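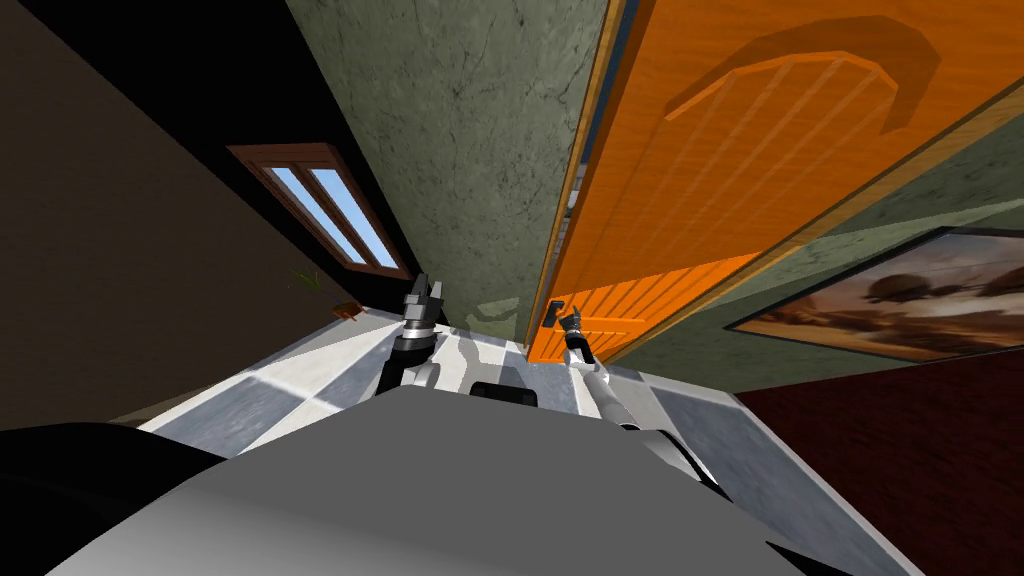 Door closers: winter adjustment

Closing times on the internal doors at Karitz House drift every December. The fluid in a hydraulic closer thickens as the corridors cool, and a door set correctly in summer can take 9 seconds or more to shut. The target for the ground floor is 5 seconds from fully open.

Two valves control the movement. The first sets the sweep, from fully open to a few degrees short of the frame. The second sets the latch, the last short push that seats the bolt. Turn each by an eighth of a turn at most, then let the door close three times before changing anything else. Clockwise slows the door. Do not back a valve out past the face of the body — the seal will go and the unit cannot be refilled.

Janaka Pramanik has now reset the Guerra wing and the stairs to the Tesine store. 2 closers there were leaking at the spindle and have been replaced. Fire doors must latch from any angle, including from a hand's width open, so please test that position as well.

Doors on the main entrance see up to 3000 openings a week and will be checked monthly until spring. Report slamming, dragging or a door that rests on the latch to Angeliki Karras, giving the number on the top hinge. Wedges should be handed in at the Araria desk.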